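Bedroom and Small Spaces > Storage

Thread: Bottom drawer on gray nightstand won't stay shut

zofia_kal
Posted 05/07/2025
I have a gray nightstand with an open shelf under the top and three drawers below that. I bought it secondhand from a woman in Pristthorpe who was moving. The bottom drawer creeps open on its own. I push it in at night and by morning it sticks out far enough to catch my shin. The other two also drift a little. It stands on an old wood floor. Before I start taking things apart, is this the runners or the floor?

Second question, same nightstand. The top gets covered with dishes and bottles by the end of the week and I would like to protect it. Do people still use a sheet on top?

wysocka_w
Floor. Put a level on the top, front to back. Mine leaned forward and all the drawers did the same thing. I put two felt pads under the front feet and that was the end of it.

Baran_fan
Could be the floor but I would look at the runners first. The cheap metal ones have a small dip at the back where the roller is supposed to drop in. When that dip wears down, nothing holds the drawer closed. A level floor won't fix that.

wysocka_w
A worn dip on all three drawers at once? She said the other two drift as well.

Baran_fan
If it came used, yes. They are all the same age.

jolantak
You can test both without tools. Turn the nightstand around so the back is where the front was. If the drawers stay in, it's the floor. If they still come out, it's the runners.

zofia_kal
Good idea, will try it tonight. It's heavy with the drawers full so I have to empty it first.

gleice_a
About the top. I have used a clear sheet on mine for years. Glass is heavier and stays put. Acrylic is lighter and cheaper but it scratches, and if you put a wet glass down, water gets under the edge and sits there. Lift it and wipe under it now and then. I paid 19 dollars for a cut piece of acrylic at the hardware store in Gomport and they rounded the corners for free.

Kaczorowski_B
I would skip the sheet. It makes people careless. My husband puts everything on ours and says it's fine, it's covered. Use a tray. When the tray is full you carry it to the kitchen and you're done.

gleice_a
A tray takes up half the top on a small nightstand. And the lamp won't fit on it.

Kaczorowski_B
Mine doesn't have a lamp. I have a wall light.

jolantak
The tray also slides if there's already a sheet under it. Pick one or the other.

zofia_kal
Turned it around last night. The bottom drawer still came out, but not as far. The top one stayed in. So maybe both?

Baran_fan
Both, then. Level it first and replace the runners on the bottom one only. Measure the drawer side, not the cabinet. Hitard sells a pair that fits most of these, but check the length before you order.

gleice_a
Here's one with a clear sheet on top. 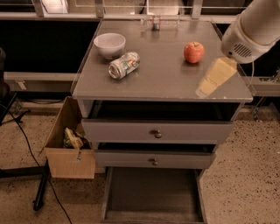 Clear sheet on a gray top, drawers open.

You can see the edge along the front and the left side where it catches the light. Some people don't like that. I stopped noticing it after a week.

Kaczorowski_B
So there's a bowl, an apple, a bottle and a crushed can on it. This is what I mean about careless.

gleice_a
It wipes clean, that's the point of it.

wysocka_w
I like the small round knobs. Mine has bar handles and my bathrobe catches on them.

jolantak
Don't leave the bottom drawer pulled way out like that if yours has worn runners. With a full drawer the weight hangs on the front and bends them. I ruined a set that way, with shoes in it.

zofia_kal
Thanks all. Felt pads are on and the top two drawers stay shut now. I ordered runners for the bottom one. For the top I'm going with acrylic because my floor can't take much more weight on that side — and I'll keep the bottles on the open shelf.

Baran_fan
Pull the old runners before you throw out the screws. The new ones sometimes come with screws that are too long and they poke through the drawer side.

zofia_kal
Will do. Runners are supposed to arrive in September, they're on back order. Until then there's a folded piece of cardboard wedged in the side.

wysocka_w
Cardboard is what I have in my kitchen drawer and it's been there two years.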